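The clicking started in September

I look after a two-arm cell. When people hear this they imagine sparks and car doors. What I mostly do is chase cables, tighten things, and go looking for the 5 mm hex key, which lives in my back pocket except when I need it.

In September the left arm began to click. It wasn't loud. You'd hear it when the wrist rolled over to bring the gripper down, one small tick like a ballpoint pen in a meeting. Ruairi heard it first and mentioned it to me the way you'd mention to a friend that their car is smoking, and then he went to lunch.

My first theory was the wrist joint, as that was the most expensive thing it could be. I ran the wrist by itself, slowly, through its whole range. Silence. I ran it fast. Silence. I ran the full pick routine and got a tick on the way down, every time, in the same spot. So I spent most of an afternoon with my ear next to a stopped arm, moving it by hand in free-drive mode and looking, I'm told, like a man trying to crack a safe.

It was the cable. The gray one that feeds the gripper had been tied down too close to the flange, and every time the wrist rolled past a certain angle the tie dragged over the edge of the clamp and snapped back. Tick. The jacket had a shiny worn patch where it had been rubbing. Another few weeks and I'd have been writing a much longer post about intermittent gripper faults.

I know exactly who tied it down that tight. It was me. I was proud of how tidy it looked.

So, the fix, for anybody with the same setup:

Stop the arm, power down the gripper, unplug it at the flange end. Cut every tie between the elbow and the wrist, and don't try to save the nice ones. Roll the wrist to its worst position by hand, meaning the one that pulls the most cable, and then give it 45 millimeters more than it's asking for. Tie it at the elbow and leave the rest to hang in a loop. It will look sloppy. Leave it alone.

Then do the opposite extreme and check that the loop doesn't catch on anything. Mine caught on the elbow the first time, so I took 2 cm back out and tried again.

While the gripper was off I did the flange bolts too. One was finger tight. I don't want to talk about it. They've all got a paint mark across the head now, so next time one starts to wander I'll see it before Ruairi hears it.

The other thing you get when you take a gripper off and put it back is a tool that's no longer quite where the software thinks it is. Off by a hair, in my case. A hair is nothing on a big foam block and a disaster on a small peg. I taught the tool point again, got a number I didn't believe, did it again, and got a number I believed slightly more. Mulugeta has a theory that you should always do it five times and throw out your favorite. I did it five times. My favorite was the third.

For checking, I've stopped using the machined test block that came with the cell, which is beautiful and tells you very little. We use the kids' number puzzle from the shelf. The pieces sit snugly in it, and if the tool point is wrong the arm lets you know by trying to push a 7 through the table.

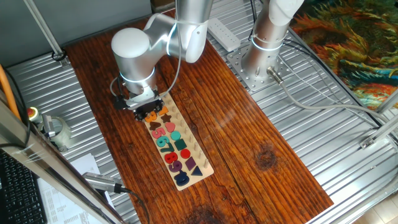
I run the check with the right arm parked upright and out of the way, at a quarter of normal speed, with one hand near the red button. The first pass was fine until the 4, where the fingers came down a touch to one side and I lost my nerve and stopped it. Adjusted, restarted. After that I ran the routine 29 times, and there was no tick in any of them. I know because I sat there and listened, with a coffee going cold, on a Saturday.

Still on the list: the right arm's cable, which I also tied, on the same day, in the same mood. Sawsan has asked whether I'd like her to do that one. I said I'd think about it, and then I went to look for the hex key.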